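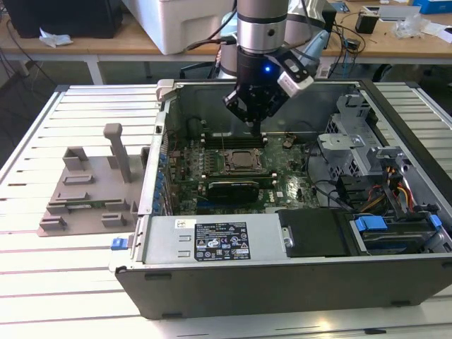
Arm and gripper over an opened desktop tower, with the printed fixture alongside.

The Arm Is the Easy Line in the Budget

Most equipment requests for a robotic cell start with the arm and stop soon after. The arm has a price and a lead time, and a purchasing department knows what to do with both. The remaining items get entered as "accessories" and given whatever is left. I think this order should be reversed.

Take computer disassembly and assembly. The parts are small, the chassis is full of cable, and a memory module has to go into its slot straight. The arm has little say in that. The fingers, the wrist camera and the fixture that presents each part decide whether the cell is usable, and all three will be revised.

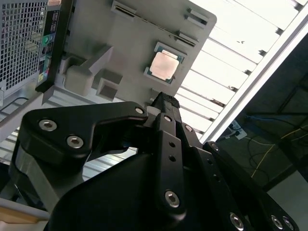
By the Gukik equipment desk
Fri 13 September

A fixture is a good case. Printed in-house, one plate costs very little in material. The request we reviewed in July, for the Adgate cell, listed a single fixture at zero dollars on those grounds. It left out design hours, reprints and the time the cell stands idle while a seat is recut. Our own log for the Ploltovau line shows 57 hours of fixture work before the second revision was signed off. That is a budget line – it should be written as one.

Grip pads wear and need a spare count. Cables running along the arm need one too. We now set aside $2000 per cell for these consumables and review the figure after nine months. 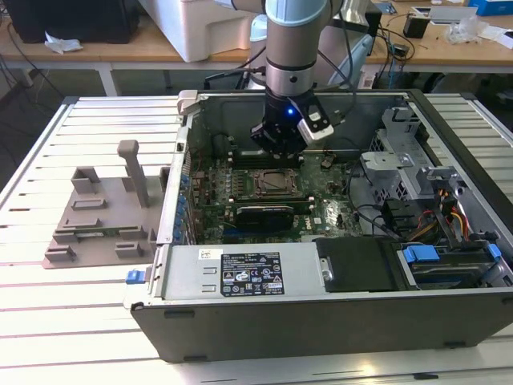

Donor machines are the other omission. A tower that is opened and handled every day is a consumable, whatever the asset register calls it. For the Lu project we asked for eight of one model, bought together, so that slot positions would match from unit to unit. Purchasing offered a mixed lot at a lower price. The mixed lot would have required a new fixture for each board layout, and the saving would have been gone by the second one.

My proposal is to fill in the form from the bottom up: parts, fixtures, fingers, camera, then the arm.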